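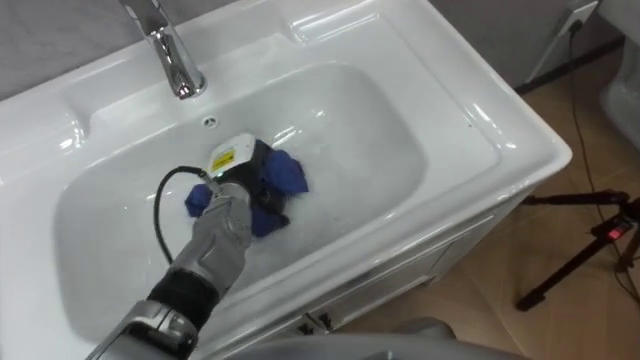 *Hand, cable, suds, blue cloth. The bathroom sink task.*

The brochure for the Plaltau home service puts laundry by hand on its list of "ready" chores. I have read the list twice and I still don't know what ready means.

Look at what the robot is being asked to do. It presses a corded device down into a wet cloth, in a basin, with the cable looped past and behind its own wrist. I wouldn't let a twelve-year-old do that without asking what the yellow warning label says. Plaltau's terms run to 21 pages, and the word "water" shows up in the part about what isn't covered.

Then there is the price. The plan costs $166 a month, after a setup fee of $2311. For that you get one arm's worth of work at a bathroom sink. Alvar Ljungberg, who sells the plan for Prostden, told me the price makes sense once you add up the hours. I asked whose hours. He sent me a chart with no source on it.

I'm not against the thing. The hand is a nice piece of engineering, and people with bad wrists or bad backs might well want it. They are also the people least able to step in when a cord goes where it shouldn't.

So I'd like Plaltau to publish around 100 full sink sessions, start to finish, with the failures left in. Until then my shirts stay with me. Prostden has my number and keeps using it.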